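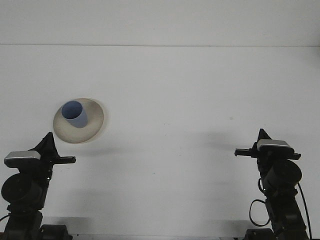
12/30/25

Hi all,

Year-end update on the tea subscription, as promised. I'm writing this with a cup of the Flindus smoked black next to me, so forgive me if I go on a bit!

We closed the year with 458 paying subscribers. The plan we gave you in May said 400 would be a good result, so I'm pretty happy. Most of the growth came from the sampler box (the one with the little Trinitz herbals in it), and people who start on the sampler tend to move up to the full box by their third month. We shipped 1,383 boxes in total, and nine came back damaged, all from the same week, when we were trying out the thinner mailers. We're back on the old ones.

Money first, then the moaning. Your grant covered the packing bench, the label printer and the first bulk order from Kılıçarslan, and there's still around 50 dollars left on the equipment line — I'd like to put it toward a better heat sealer if that's okay with you.

Now the moaning. The Jomby checkout still drops gift orders when the buyer and the recipient live in different states. I've been fixing those by hand on Tuesday nights and it's getting old. They've told me a patch is coming, but they told me that in the fall too. If it isn't sorted by the time we reopen gift sales, I'll want to talk about switching.

Next up: the iced tea box, which should go out in May. Two of the four blends are settled. The hibiscus one is still way too sour and I'm on my sixth try with it.

Receipts are in the shared folder, under Q4.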